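Anyone been to the Tromik robot open day in Dobson? Worth it with kids?

Naledi Mabuza
Posted Sep 27, 2023 in Family Days Out

Hi all! So Tromik (the robot place out behind the old Kolter building in Dobson) is doing another open day and I have been going back and forth on whether to sign us up. I missed the August one. My two are 6 and 10. The older one is robot crazy, has the posters, has taken apart my kitchen timer, all of it. The younger one mostly wants to know if there will be snacks.

What I can't figure out from the sign-up page is what you really get to see. It says "live manipulation demonstrations" and that could mean anything! Are we talking robots walking around, or a video and a tote bag? My kid is expecting something that does backflips, and I'd like to manage that before we're in the car and not in the parking lot after. Also is it loud, do they let kids get close, and is there anywhere to sit? My mother may come along and her knees are not great.

Any tips at all, thank you!

Imogen Lockwood

We went in August and I would go again, but please do have that talk about the backflips first. There are no backflips. There's nothing with legs at all. What they have is arms with grippers on the ends, working at tables, and the jobs are about as glamorous as cleaning out your junk drawer. I ended up loving it and I was the one who didn't want to go!

You check in at the front desk, they give you a sticker with a time on it, and then you get taken around in groups of six. Ours was the 2 pm one. First there's a talk in a side room, which my son wiggled through from beginning to end, and then you go into the workshop and that's where it picks up. They had a few stations going and you get a turn standing at each one.

The station we liked best was the tape one. They have a black dish rack and a shallow cardboard box side by side on a table, and the job is rolls of tape. White tape goes in the rack, black electrical tape goes in the box. That's it, that's the whole thing, and I'm telling you a bunch of grown adults stood there holding their breath over it. You would not believe how long it can take to pick up a roll of tape when you're a robot. The woman running the table said flat round things are a pain because the fingers want to push them along instead of getting hold of them, and after she said that I couldn't stop watching the fingers.

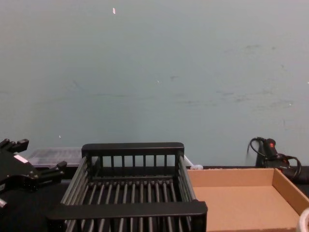
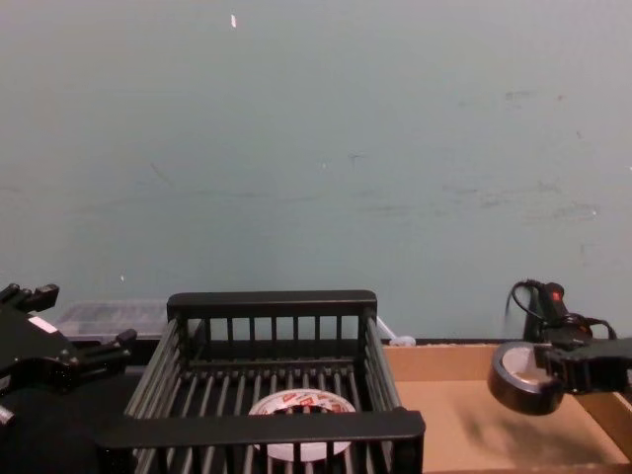
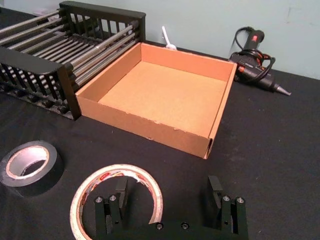

The tape table at Tromik. The second one has the black roll on its way over the cardboard box and the white one in the rack.

My son asked why they didn't clear the other stuff off first (there was a glue gun lying back by the wall with its cord all looped up) and he got a real answer, which I appreciated. She told him people don't clear their tables either, so the robot may as well get used to it. He has since used this on me about his bedroom. Thanks for that.

They dropped one while we were there. It went off the side of the table and rolled under a bench and a little girl in our group got to crawl under and fetch it, and I think that was the high point of her year. They just put it back and started over. I liked that they didn't get embarrassed or try to hurry us off to the next table. One of the other stations wasn't running at all when we got there and they said so and let us ask questions about it with the lid off, which my son says was better than seeing it go.

OK, your list:

Loud? No. It's more of a whir. The talk was louder because the microphone kept squealing. If your younger one is sensitive to sudden noise, I'd stand near the back for that part.

Close? There's a strip of yellow tape on the floor and kids stay behind it. You can see fine from there if you're in the front, so push yours forward, the tall people will let them through. No touching the arms while they're on. At the end there was a gripper on a bench, not hooked up to anything, and they could handle that as much as they wanted. There was a line.

Seats? Chairs for the talk, none in the workshop that I saw. I would ask ahead about your mom. They were really nice about a man with a cane in the group before us and found him a stool, but I don't know if they have a lot of those.

Snacks were cookies and lemonade and they were gone by the time our group got out, so tell the 6 year old to eat before, or get an earlier slot than we did.

One more thing, park on the Kolter side and walk around. The small lot in front fills up and people get stuck trying to turn around in there. I got stuck trying to turn around in there.

gravelroad

went to one of these last year. its fine. slow. bring water. my kids were done after the talk and we left before the workshop so cant speak to the tape thing. restrooms are down the hall on the left

Dralari

I'm going to go a little against gravelroad, because leaving after the talk is like leaving a ball game after the anthem! The talk is the weak part. They know it's the weak part, I've told them so on the feedback card.

I've been to a couple and I'd say the 10 year old will be fine and the 6 year old will depend on the day. What worked with my nephew, who is close to that age, was making it a guessing game. Before the arm goes for something you each call whether it's going to get it on the first try. He was completely glued to it after that and he beat me badly. Whoever is running the station usually gets a kick out of it and joins in, although one guy kept guessing against his own robot and I wasn't sure how his boss would feel about that.

Have your older one write down questions ahead of time. The staff are engineers mostly and they light up when a kid asks something specific. "How does it know where the tape is" will get you a much better conversation than "is it smart." We asked what happens when it picks up the wrong roll and got walked over to a screen to look at what they save from each try. That isn't on the regular tour as far as I know, so it pays to ask.

Also, for Imogen, the lemonade does come back out if you ask at the desk. There's a second jug.

Naledi Mabuza

Oh this is so helpful, thank you! I showed the pictures to my 10 year old and braced for disappointment about the legs, and instead got asked whether we have any electrical tape and if we're "using" the dish rack. So I think we're in. I've put us down for the first group of the morning because of the cookies, and I emailed about a stool for my mother. Will report back on the parking.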